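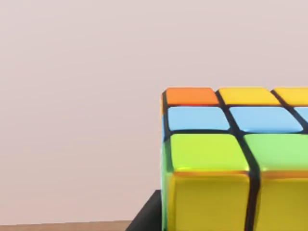

Royal baby viewing party, Skenen Hall – walk-through checklist
Checked by: Chaminda Ekanayake, 25 January 2023

Fire exits clear: No. Cardboard duchess in the way. Moved her, with respect.
Bunting at least 2 m above floor: Yes, except by the tea urn, where it's more of a scarf.
Extension cords taped down: Mostly. Redo near the big TV.
Tiaras, children's: Two have sharp combs. Pulled.
Occupancy limit 143: Posted. Lestmont branch says it is bringing 30 – and a corgi.
First aid kit: Stocked. Add antacids.
Recheck cords before doors open.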